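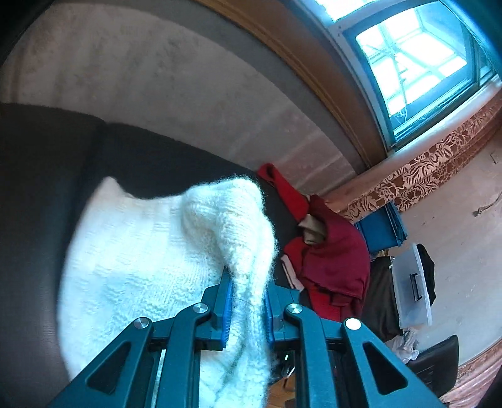

How do you keep food truck fries crisp until you get them home?

Open the box. Closed cardboard traps the steam, and a two-minute walk with the lid down will turn good fries into something closer to mashed potato.

I live 11 minutes from the lot in Gustwood where the trucks park on Sunday, so I've had plenty of chances to ruin dinner. Most of what follows was learned at my own expense.

Order the fried stuff last. If the Villalobos truck has a line (it has a line), stand in it first, get your tacos, then go over to Wukov for the fries and dumplings. Tacos wait politely. Fries hold a grudge.

Ask for sauce on the side. They'll sigh. Let them.

Carry soups and curries in a flat-bottomed bag with a dish towel wedged around the tub. Put the tub on the car floor, never on the seat, whatever your passenger promises about holding on to it. My upholstery still smells of Prasley Street laksa when the sun hits it.

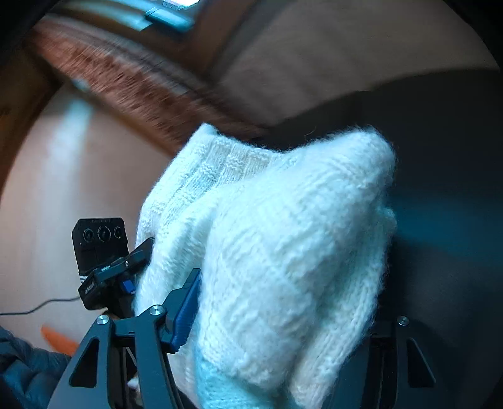
Page last changed: March

Reheating, for those who got stuck talking to a neighbor:

Fries and anything battered go in a dry skillet over medium heat, one layer, no lid. The microwave will heat them, in the sense that they'll be hot.

Dumplings want a spoonful of water and a lid for 2 minutes, then the lid off until the bottoms crackle.

Pull a burger apart before you warm it. Patty in the pan, bun in the toaster, lettuce nowhere near either one. Hot lettuce is a choice, I suppose.

Rice needs a splash of water and a cover, and should be steaming all the way through. If it sat out on the counter all evening, throw it away - yes, even the expensive one with the crab.

Rinse the sturdy tubs and keep them for leftovers. I own 53 and can find lids for 11. Stack them with the lids on, or you'll end up like me, eating over the sink out of the box it came in.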